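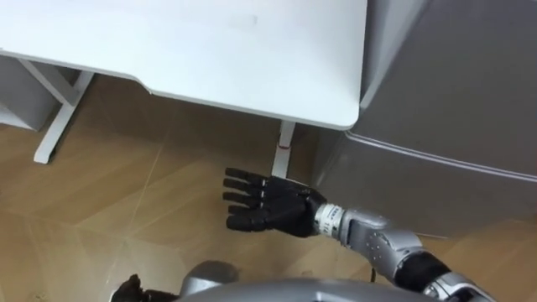 Photo: Jumum Press Office

PRESS RELEASE
28 October 2023

Singer Mateja Nedeljković and actor Emmett Alcantara confirm their separation and ask for privacy

The singer Mateja Nedeljković and her husband, the actor Emmett Alcantara, have decided to live apart. Their offices make this announcement together, after a week in which many stories were printed and shared about the couple. Both artists have read this text and agreed to every line of it.

"We have been married a long time and we still like each other very much," the couple say in their joint statement. "We took this decision at our own kitchen table in the summer, with no lawyer in the room and no third person in the story. We would be grateful if people could leave our families in peace, and especially our parents, who did not choose this kind of life."

The couple met on the set of the television drama Gustasdale, in which Mr Alcantara played the young doctor and Ms Nedeljković sang the title song. They married in a small ceremony in Wotomley, where they later bought a house. Mr Alcantara will stay in the house for the present time. Ms Nedeljković has moved to a flat closer to her recording studio.

The couple's offices wish to correct several points which have been repeated in the last days. The photographs of Ms Nedeljković leaving a restaurant with the producer Ravindra Uniyal were taken at a working dinner for her new album. Four other people were at the same table, and the published pictures were cropped so that they could not be seen. Mr Uniyal has worked with the singer since her first record and he is a friend of both husband and wife.
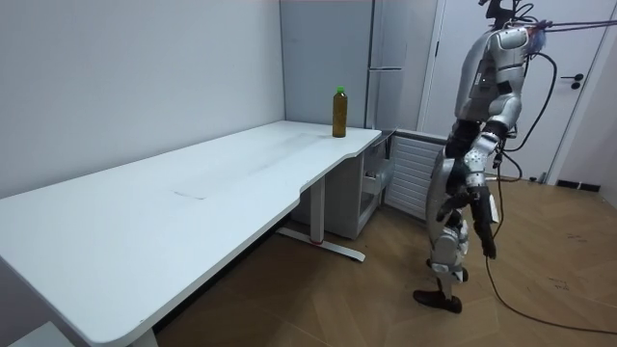 It was also written that Mr Alcantara walked out of a charity evening after an argument with his wife. He left early to catch the last train, as he had told the organisers in the morning. Ms Nedeljković stayed to sing two songs and went home with her sister. The guest who is quoted in the article as a witness does not appear on the list of the evening, and the organisers do not know the name.

No court case is open between the two artists. They have no dispute about the house, and the dog will spend time with both of them.

"I have known Mateja and Emmett for many years and I am sad, as all their friends are sad," says Jyoti Tyagi, manager of Ms Nedeljković at Jumum. "But I want to say clearly that nobody here has been cheated or thrown out. They are two adults who made a private decision. Some of the things I have read this week are cruel, and some of them are simply silly. One website wrote that she had sold her wedding ring. She was wearing it when she read the article to me on the telephone."

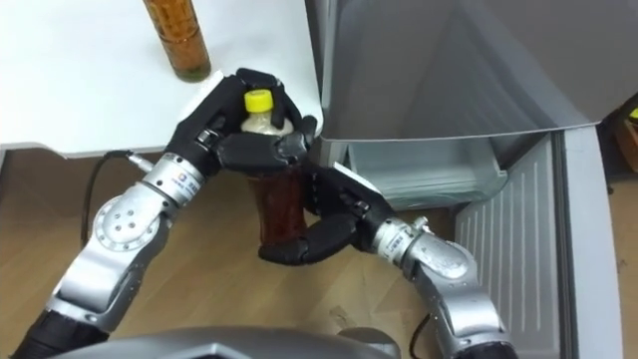
Work continues as planned

Ms Nedeljković will release her third album, Nishad, in December. The recordings were finished before the separation and the songs have not been changed. Listeners who look for messages about her marriage in the words should know that most of them were written by Ms Nedeljković together with Mr Uniyal more than a year ago. The first single is a slow song for voice and piano, and it will be sent to radio stations two weeks before the album.

The concerts which were announced for the winter will all take place. Tickets that were already bought remain valid, and there is no need for ticket holders to contact the box office.

Mr Alcantara is at present in rehearsal for a stage play directed by Mogens Grímsdóttir. He has not missed a rehearsal – another report which his office would like to correct – and the opening night stays on the same date.

"Emmett comes in on time, he knows his lines, and he makes tea for the whole company," says Mogens Grímsdóttir. "I ask the photographers to stop waiting at the stage door. The other actors have to use this door too, and some of them are very young."

The two artists will still be seen together in public from time to time. They both support the music school in Wotomley, and they intend to attend its winter concert as they do every year. This should not be understood as a sign that they are together again.

Questions from the press
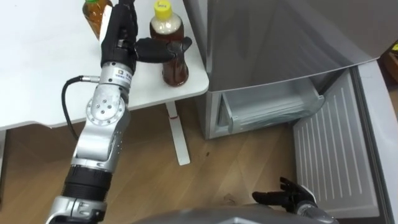
Will the couple give an interview about the separation?

Neither of them plans to speak about it, on television or in print. Interviews about the album and the play are possible, and journalists will be asked to keep to these subjects. The joint statement may be quoted in full or in part, without asking for permission, if the meaning is not changed.

Contact

Requests for Ms Nedeljković should be sent to Jyoti Tyagi at Jumum. Requests for Mr Alcantara should be sent to the press desk of the theatre. Please do not telephone members of either family. Portraits of both artists for editorial use can be ordered from the Jumum press office on working days.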